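3.2 Collecte des démonstrations

Avant de parler du réseau, je voudrais raconter comment nous avons rassemblé les exemples, parce que c'est là que nous avons passé le plus clair de notre temps (et usé le plus de gants).

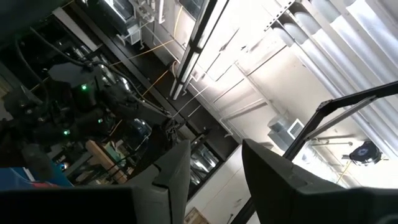 Figure 4. Vue de la caméra de poignet : les deux doigts de la pince au premier plan, le second bras à gauche.

Toutes nos données viennent de la cellule de Lunadport, où deux bras travaillent côte à côte. J'ai fait moi-même une bonne moitié des séances, Angelica Javier et Benjie Sebastian se sont partagé le reste. Le corpus compte 461 démonstrations, réparties sur 52 séances, et chacune commence quand l'opérateur appuie sur la pédale et se termine quand il la relâche. Simple sur le papier ! En pratique, on oublie la pédale une fois sur deux le premier jour, et il a fallu ajouter un bip pour s'en sortir.

Une question revenait sans cesse dans nos discussions : que faire des images où le poignet regarde ailleurs que vers la table ? Sur la figure 4, par exemple, la pince est tournée de telle façon que le plafond prend une grande place, avec son tube fluorescent allumé, ses conduits blancs et ses câbles orange en diagonale. Arnel Padilla voulait couper ces passages, et j'étais plutôt de son avis au début. Nous avons donc entraîné une première version sans eux, et le bras hésitait dès qu'il quittait la zone de travail, comme s'il ne reconnaissait plus rien. Nous les avons remis.

Il reste le problème de l'exposition. Un luminaire en plein champ, à côté d'un bras noir dans l'ombre dont on distingue surtout les voyants verts, c'est beaucoup demander à un si petit capteur. Nous avons fixé le gain pour toute la campagne et laissé les hautes lumières saturer quand elles le voulaient. Divina Samonte a essayé l'exposition automatique pendant une semaine de février, mais les sauts de luminosité gênaient davantage l'encodeur que les zones brûlées.

Côté étiquetage, nous sommes restés modestes : une phrase par démonstration, tapée par l'opérateur juste après le geste, plus une note de qualité (bon, passable, à jeter). Les démonstrations « à jeter » sont conservées à part et ne figurent pas dans les 461. Je les garde volontiers sous la main, car les prises ratées nous ont servi à régler le détecteur d'échec décrit en section 3.4.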